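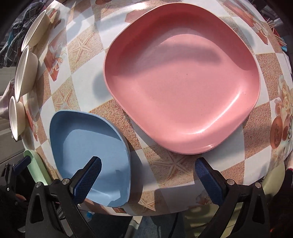
Pink and blue square plates, patterned tablecloth.

April, morning session. Reel 922, Gorport memorial service, outside broadcast, sermon and prayers.

Continues from the previous entry. Reel 921 was the procession and first lesson and is finished apart from the access copy. Reel 922 picks up during the second hymn and should run to the blessing. Box label gives "Gorport, service for the lost, part B" in pencil, with the preacher's name left blank. The running order in the folder is the typed version, no corrections. Treat it as what was planned and go by the tape.

Condition on opening: acetate base, some cupping, slight vinegar smell when the lid came off. Indicator strip in the box overnight, reading noted on the card. Leader missing at the head. Three splices visible from the side of the pack, the outer one dried out and lifting. No mould seen under the lamp. Back of the tape clean, oxide side dull for the first few turns and normal after that.

Spliced new leader at head and tail. Remade the outer splice, left the inner ones until they came round. Both inner ones held on a slow wind with a hand on the supply side. Did not bake (acetate).

Deck is the Fliston, with the replacement head block. Cleaned the path, demagnetised, checked guides for edge contact because of the cupping. Reduced the take-up tension one step below the usual setting. Ran the alignment tape first, levels as last time, no change to the card. Azimuth set by ear and meter on the congregation's sibilants in the hymn, then checked again on the speech. It moved between the two. The hymn and the sermon were probably not recorded on the same machine, or one of them was copied across. The first inner splice falls exactly at the join, which fits.

Transfer A: whole reel with azimuth set for the speech. Hymn is dull on this pass.
Transfer B: hymn only, azimuth reset. Stop at the splice.

Both kept, both flat, no equalisation beyond replay standard. File notes say which section to use from which pass. Do not join them in the preservation master. The access copy can be joined.

Noise. Steady hum on the speech with its harmonics, and a whistle at 4,000 Hz which comes and goes. I first put the whistle down to our end and wasted half an hour swapping leads. It is on the tape: it drops in pitch when the tape is slowed by hand, and the hum from our own supply does not. Most likely something on the landline back to the studio. It is absent from the hymn, more evidence for two sources. A narrow notch takes it out of the access copy with little harm to the voice. Tried a wider one as well and the preacher's consonants went soft. Narrow one used.

Dropouts: 2 of any length, both in the intercessions. The first takes out most of a surname in the list of the dead. Cleaned that stretch again with a dry swab and replayed, no improvement. The oxide has gone. The printed list in the folder has two names that would fit what remains of the vowel, so I have put "[surname lost]" in the transcript and left it at that. Please nobody fill it in from the list. The families' committee will use this transcript for the wall, and the order in which the names were read out differs from the printed order in several places already.

Second dropout is in a pause. Only the room goes.

Transcript. First pass done from Transfer A at normal speed, second pass with the whistle notched. Points for checking:

The opening of the sermon. The text is announced as a psalm, but the number is covered by coughing close to the microphone. The words quoted are from Psalm 77, "Thy way is in the sea, and thy path in the great waters, and thy footsteps are not known." Entered the quotation as spoken, reference in square brackets.

The passage the newspapers printed, about God being silent on the night of the sinking. The cutting in the folder has it as a statement. On the tape it is a question, the voice goes up, and he then waits for long enough that the engineer starts to raise the gain. The noise floor climbs through the pause and ducks when he begins again. He answers with the verse about the footsteps. The cutting leaves the answer out, and so does every later printing I have seen. The difference matters for the catalogue entry, which at present says "sermon expressing loss of faith" and was evidently written from the cutting. I have drafted a replacement: "Sermon on Psalm 77, the silence of God and the drowned." Branislav Mikuš to look at it before it goes in. He has objected to one-line summaries of sermons before, with some reason.

The prayer after the intercessions. A second voice, further off, not on the running order. Possibly a chaplain from one of the boats. I can make out Plurnov and the word "harbour" and the last line is the Grace. Marked as unidentified speaker. There may be something in the Şimşekoğlu papers, where the order of service has handwriting down the margin, but they are out on loan until the display closes.

The gain question again. I was asked whether the pause should be levelled in the access copy. I have not done so. The rise in noise is the engineer's hand on the fader, and it gives the length of the wait better than silence would. If the display people want it smoothed they can ask for a separate version and it should be labelled.

End of reel: blessing complete, organ starts, tape runs out in the first bars. No continuity announcement. Wound through to the tail at library speed, good flat pack, stored tail out in a vented box. Old box kept with the folder, as the pencil is the only evidence of the order.

Time on the reel longer than usual, mostly the whistle and the names.

Checksums made for A and B after copying to the second store, both agree. Worksheet filled in except the line for original recording machine, where I have put "two, unknown".

Outstanding:
Catalogue wording, waiting on Branislav.
Check 921 for the whistle. I did not listen for it and it may be there from the lesson onwards.
New splicing tape, the present roll is nearly done and the edges are picking up dust.
Listen again to the lost surname on headphones, different ears if possible, without the printed list in the room.
Head block: slight wear on the lower edge. Fine for now, look at it again before the next batch of cupped reels.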